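Lista de verificação para casas arrendadas em viagem (versão de julho, com os nossos comentários)

Adoro esta lista! Começou num guardanapo, numa cozinha em Urerport, e já passou por tantas casas, quartos e sótãos que algumas linhas foram riscadas e reescritas várias vezes. Fazemos a volta toda antes de abrir as malas, com os sapatos ainda calçados, e quem chega mais cansado fica a ler os pontos em voz alta. A Nneka Wike e o Shigeru Sugiyama testaram-na comigo na última viagem e os comentários deles estão assinados.

1. À CHEGADA

[ ] Porta de entrada abre e fecha por dentro sem chave
Comentário: experimentem mesmo, com a porta trancada. Em Urerport a fechadura só abria por dentro com a chave metida, e a chave estava na mesa do quarto. Pedimos outra cópia e ficou pendurada ao lado da porta.

[ ] Morada completa escrita num papel, com andar e código do prédio
Comentário: à vista de todos, de preferência na cozinha. Se for preciso chamar ajuda, quem telefona pode não ser quem fez a reserva.

[ ] Segunda saída localizada
Comentário (Shigeru): contar janelas não chega, é preciso abri-las. Na Casa Omoregie a das traseiras estava colada com tinta! O senhorio, Aminu Ogbonna, apareceu em meia hora com uma espátula e ainda nos trouxe pão de milho.

[ ] Escada e patamar com luz
Comentário: repetir depois de anoitecer. De dia parece tudo ótimo.

2. FOGO E GÁS

[ ] Detetor de fumo presente e a apitar no teste
Comentário: carregar no botão até ouvir. Se estiver alto demais, o cabo da vassoura faz maravilhas.

[ ] Detetor de monóxido de carbono, se houver esquentador, lareira ou salamandra
Comentário: levamos sempre o nosso, um Flaro pequenino que cabe na bolsa dos carregadores. Foi a melhor compra dos últimos anos, e digo isto a toda a gente que se senta ao meu lado num autocarro.

[ ] Grelhas de ventilação destapadas
Comentário (Nneka): em Drivholm alguém tinha enfiado uma toalha na grelha da casa de banho por causa do frio. Tirámos a toalha e vestimos mais uma camisola.

[ ] Torneira de corte do gás encontrada
[ ] Extintor dentro do prazo, manta corta-fogo na cozinha
Comentário: fotografar a etiqueta e mandar ao senhorio se estiver caducada. Costumam responder depressa e até agradecem.

3. ELETRICIDADE E ÁGUA

[ ] Quadro elétrico acessível e botão de teste do diferencial a disparar
Comentário: avisar primeiro quem estiver no duche.

[ ] Tomadas firmes, sem marcas escuras
[ ] Extensões sem tapetes por cima
[ ] Água quente testada com a mão, devagar
Comentário: o termóstato de Drivholm estava marcado a 70 graus, um perigo para os miúdos. Baixámos e escrevemos um recado ao anfitrião a dizer que o tínhamos feito.

4. VARANDAS, ESCADAS E BELICHES

[ ] Corrimão não abana
[ ] Guarda da varanda firme, sem móveis encostados que sirvam para trepar
Comentário: puxar as cadeiras e vasos para longe. Dá-nos dois minutos de trabalho e depois é só aproveitar a vista, que em Urerport era um espanto, com os barcos todos a sair ao mesmo tempo.

[ ] Beliche de cima com proteção dos dois lados
[ ] Tapetes que escorregam enrolados e guardados no armário

5. ANTES DE SAIR PARA PASSEAR

[ ] Fogão desligado
[ ] Janelas do rés do chão fechadas
[ ] Passaportes guardados, cópias no telemóvel
[ ] Uma pessoa do grupo sabe a hora prevista de regresso
Comentário: no trilho de Drivholm, o Ifeanyi Amadi foi o nosso contacto em terra e levou o papel tão a sério que nos mandou mensagem cinco minutos antes da hora combinada. Que luxo de companheiro!

6. NO DIA DA PARTIDA

[ ] Caução: valor e data de devolução por escrito
Comentário: na Casa Omoregie foram 200 euros, devolvidos antes de chegarmos ao aeroporto.

[ ] Gás fechado, lixo fora, frigorífico como o encontrámos
[ ] Chaves entregues em mão ou no sítio combinado, com mensagem a confirmar
Comentário (Nneka): olhar outra vez debaixo das camas. Eu sei que já olharam.

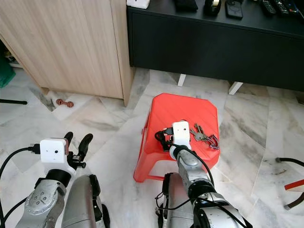
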